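About Markeden
Last updated: October
By Guadalupe Figueroa

Markeden packs small mixed orders for other firms. A customer sends us their stock, we sort it, put it into trays and tubs, check it and send it on. We have 47 people on the books, most of them at the main site on Tapia Road, and we have been automating parts of the work for long enough to say what it has changed and what it hasn't.

The first job we handed over was tray loading. It was the job people asked to be moved off most often. You stood at a bench and lifted small parts from one dish to another for a whole shift, and a good packer could do 1000 trays in that time with sore wrists at the end of it. The arms now do the plain runs. The awkward ones, such as soft goods, odd shapes and anything that arrives in a mixed bag, are still done by hand or by a person working alongside an arm.

Benches are kept simple. Each has a green cutting mat, which can be replaced when it gets scored, and the dishes and clear tubs we use for the parts. Grippers are checked at the start of every shift and the screws are tightened if they need it.

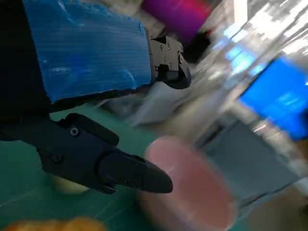 Brarnard wrote to us after the last open evening to say that the machines were fine by him but he wanted to know who got the dull work now, as in his experience it never went away, it only moved to somebody else. He has a point. Some of it moved to checking. Watching an arm get things right for two hours is tiring in its own way, and we were slow to see that. Checking is now done in turns of 50 minutes, and no one does two turns running.

Pay was the other question. Everyone who left the loading benches kept their rate, and those who passed the Flarari course went up a grade. Flarari is our own name for the training we run in-house. It covers setting up a bench, teaching an arm a new movement, stopping it safely and writing up a fault so that the next shift can follow it. You don't need any qualifications to start. Several of our packers had never used more than a till and a phone before they took it.

Part of the course is done on your feet with a headset on, and part at a desk. People usually find the desk part harder. We keep the groups small and hold them in working hours, with Wednesday as the main day.

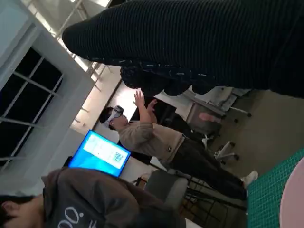
Once the course is finished, trainees spend four weeks paired with someone on the benches before they are put on the rota. During that time they can stop any job they aren't happy with. The fault book stands at 2691 entries, and many of the useful ones were written by people in their first month.

We have not cut jobs to pay for the arms. We have taken on fewer seasonal staff, and we think it is fair to say so. Anyone who packed for us in past winters and would like to train is welcome to ask at the front office for a place on the next course.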